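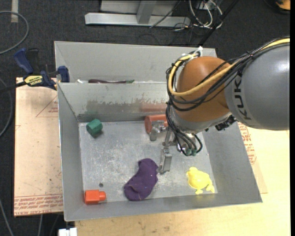

The Burkel picking kit at work over a gray metal bin, with a green block, a purple sock and a yellow duck-shaped toy on the floor of it.

Burkel Bin Picking Kit: Your Questions

We get a lot of mail about Burkel, and we love it. These are the things people ask most, with answers from Dilruba Bandara (hardware) and Kheri Muli (software and support).

What do I get in the kit?

The gripper with its fingers, the wrist adapter, the cable set, the bin pattern for your local metal shop, and a license for Onyeka, our picking software. The arm, the controller and the computer are yours to supply. So is the table!

Which arms does it work with?

We do most of our own work on a KUKA, so that is the one we can help with fastest. If your arm is a different make, send us the model name and a drawing of the wrist flange before you order. Dilruba draws new adapters herself and she really does enjoy it, so don't be shy about an odd one.

Why are the bin walls slanted?

Straight walls were making us miserable. Things roll up against a straight wall and stay there, and the fingers have no room to get down beside them. With a flared bin, the round stuff tends to come back toward the middle, and the wrist can tip over further before it meets metal. You can use a straight-sided bin if you have one you like, but expect more skipped picks along the edges.

Does the bin need to be clean?

No. Scuffs, specks and streaks are fine. Ours looks like an old baking tray by now. If you've just switched to a brand new shiny bin, run the light check in Onyeka again, as bright reflections can confuse it a little until you do.

Can it handle soft things?

Yes, and this is the part we're most excited about! A sock is a great test. It has a new shape every time it lands, it has no proper edges, and a finger can push right through a fold and come up with nothing. Put one in with a few hard objects and you'll learn more in an afternoon than you would from a whole box of matching blocks.

What should I put in the bin first?

Raid a toy box. Pick a few things with different colors and shapes, something squat, something long, something that rolls, and one soft thing. Start with only a handful in the bin. Once that goes well, add more until they start to overlap.

How heavy can an object be?

Up to 400 grams with the standard fingers. Smooth, heavy things are harder than rough ones at the same weight, so try your slipperiest part early on.

How many practice picks does it need?

Onyeka asks for 100 picks before it will let you turn on automatic mode. Please don't stop it halfway, even if it seems to be doing beautifully. The team at Rokorcombe kept going to 284 with a mix of bath toys and pipe fittings, and Kheri still talks about how nice their log was to read.

How do I hold the bin still?

Bar clamps on the bin wall, straight to the table. We tried suction feet and we tried rubber mats, and we came back to clamps. Check them at the start of each day, then run the corner check. If you bump the bin at any point, run the corner check again. It takes 3 minutes.

Do I need a special table?

Any solid table that doesn't wobble. We like a sheet of board or heavy cardboard under the bin to save the tabletop.

What about all those cables?

Leave plenty of slack at the wrist! Turn the last joint slowly to both ends of its travel by hand control before your first run, and watch the bundle the whole way. If anything pulls tight, let out more cable and do it again.

Can I work next to it while it's running?

The kit does not add any safety features to your arm. Follow the rules for your arm and your site, and stop the arm before you reach into the bin, every time, even just to straighten a toy.

Can I make my own fingers?

Please do. The hole pattern is in the manual, page one of the drawings section. Skerkico in our users' group has been making extra long ones for deep bins and shares the files with anyone who asks.

When is the next Onyeka update?

November. It brings saved bin layouts, so you can swap between two bins and keep your settings for both. Everyone with a kit gets it free.

My question isn't on the list.

Use the contact form and tell us your arm model and what you're trying to pick up. Kheri answers mornings, Dilruba usually after 2 p.m.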